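How Do Seeds Get From Place to Place?

A plant can't walk. Its roots hold it in one spot, so its seeds have to do the traveling.

Some seeds fly. A dandelion seed has a tuft of fine hairs that catches the wind. Maple seeds have a wing and spin as they fall.

Some seeds float. A coconut can drift across the sea and grow on a beach far away.

Some seeds ride on animals. Burdock seeds sit inside burs with tiny hooks, and the hooks grab fur and socks. Birds eat berries and drop the seeds somewhere else.
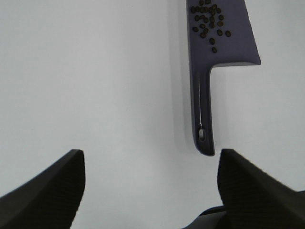 Small, smooth seeds often have no wings or hooks at all. Many just fall near the parent plant, and others get moved by rain, ants or people. Seeds like the dark brown ovals on the purple plastic tool are easy to look at up close, because they lie flat and you can see their shape. Look for hairs, wings or hooks. These have a glossy coat.

Try it yourself: Ga-eun Jin's class walked through a field in old socks in June, then picked off the seeds and looked at them with a magnifying glass. Never put seeds you find in your mouth.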